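Nandasum opens second site for collecting robot handling examples

Stardale, 16 August 2025 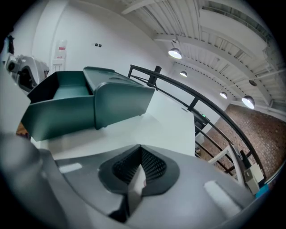

Nandasum has opened a second site for recording everyday handling tasks with hand-held grippers. The recordings will be used to train Isteo, the company's learning system for robot arms.

Operators at the site carry the gripper by hand and do short tabletop tasks with it, such as picking up a small item, setting it in a tray and taking it out again. A camera on the gripper records each attempt from start to finish. No robot arm is needed at this stage, so the work can be done on an ordinary table.

The site has a team of 12 operators and a list of 55 tasks. Each operator records up to 135 attempts per shift. Failed attempts are kept and labeled as failed.

"Our first site gave us a lot of data from one room, and Isteo got used to that room," said Henrike Seidel, head of data at Nandasum. "We want it to see other walls, other lights and other tables."

Wiegand, which supplies the grippers, will service them on site and replace worn finger pads.

"Operators need two days of practice before we keep their recordings," said Branwen Price, site manager. "Most of that time goes into learning to move at a steady pace."

Recording will continue through December. Companies that would like to suggest tasks for the list can contact the Nandasum press office in Stardale.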